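The man who sang the shipping forecast

Hjalti Overgaard has sold more records than anyone else born in Drekamport, a title he holds against light competition. The harbour has a population of 1,135 in January and rather more when the ferry is running, and it has so far given the world one singer, a brand of pickled herring and a goalkeeper who emigrated.

His early career can be told quickly. He sang in the church until his voice broke, then in the hotel until the hotel did. At 16 he joined a dance band called Emen, which had four members and three amplifiers and played every wedding along that stretch of coast. The band's only single, "Ropewalk", was pressed in a run of 500. Overgaard's mother bought nine. For years the rest sat under a staircase, where the damp got at the sleeves, and a copy in decent condition will now cost you more than the band earned in its entire first winter.

What rescued him was a cold. The story goes that he turned up at the Taltberg studio hardly able to speak, with two days already paid for and no prospect of getting the money back. The tenor that had served him through a hundred wedding waltzes had gone. In its place was a sort of gravelly murmur, and the engineer had the sense to push the microphone closer and say nothing. They recorded the whole of "Ilie" like that, eleven songs, most of them slow and two of them about boats. When he got better he went back and tried the title track again in his proper voice. It is on the reissue, for those who like to know what they were spared.

"Ilie" did nothing for a year. Then a late-night radio programme began using the second track under its weather bulletin, and listeners started writing in to ask for the weather to be longer. The album crept into the charts at number 56, slipped out, and crept back in again for most of a summer. Overgaard, who had by then taken a job driving a bread van, heard himself on the radio somewhere between deliveries and says he thought it was someone else, someone with catarrh.
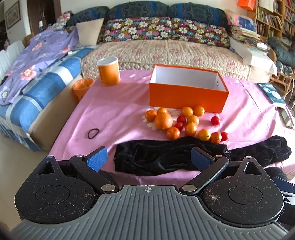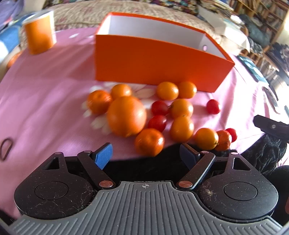

According to Overgaard, the attention was mostly a matter of hotels. He was sent to sing in places where the audience knew one song, and he learned to put it fourth, so that they would sit through three others and be too comfortable to leave afterwards. He never cared for the big halls, he added, as you couldn't hear anybody cough, and a cough tells you a good deal about how a ballad is going.

The middle albums are a mixed bag. There is the one with the string section, which sounds expensive and was. There is the one with the drum machine, which he refuses to discuss. There is a Christmas record, recorded in July with the windows shut, that still turns up every December in garages and garden centres. Critics who had called him a discovery began calling him an institution, a word usually applied to things people no longer visit.

And yet the new record is very good. It was made back at Taltberg — same room, same piano, a slightly better kettle — and it runs to about half an hour. The voice has dropped further still. On the opening song he barely sings at all until the second verse, and you find yourself leaning towards the speaker like a person at a bus stop trying to overhear a quarrel. Only the duet misfires, chiefly through an accordion that seems to have been invited by both parties.

He plays six dates in the spring, finishing in Drekamport, in the church. The hotel is flats now. He has promised "Ropewalk" as an encore, provided he can remember the bridge, and has asked that anybody bringing a copy to be signed should keep it out of the damp.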